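## Questions people ask us before they hire us

Osuvach & Khan has handled wills, small estates and probate out of the same office in Erkemholm since 2000. The questions haven't changed much.

**Do I need a will if I don't own anything?**

You own something. You have a car, a bank account, or a guitar that two of your relatives already have their eye on. A will says who gets it. Without one, state law decides, and state law has never met your relatives.

**Can I write one myself?**

You can. Some homemade wills hold up fine. Others keep us in business — the usual trouble is a missing witness, or a page where someone crossed out a nephew in ballpoint and initialed it.

**How many witnesses do I need?**

We use 2, both adults, neither of them named in the will. Your sister is lovely, but if she's getting the house she should wait in the hall. 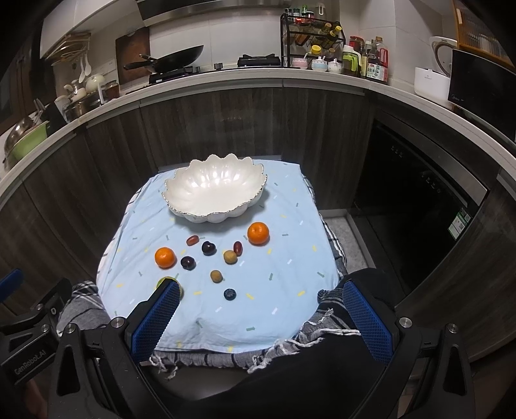 *Mandarins, grapes and cherries beside a scalloped bowl.*

**What does a first meeting cost?**

Nothing. After that, a simple will is a flat fee, quoted in writing before we start. Probate work is billed by the hour, and the bill says what each hour was for.

**What should I bring?**

A list of what you own and what you owe, any old wills, and the full legal names of everyone you want to mention. "Cousin Bud" is not a full legal name. If there's a trust, bring all of it. The longest we've been handed ran to 127 pages, and yes, we read them.

**Where do you keep the original?**

In our fireproof cabinet or with you, your choice. Please don't put it in a safe deposit box that only you can open.

**Do you handle divorces?**

No. Try the Dirkolmont Family Law Center across the river.

*Page last updated September 8, 2023*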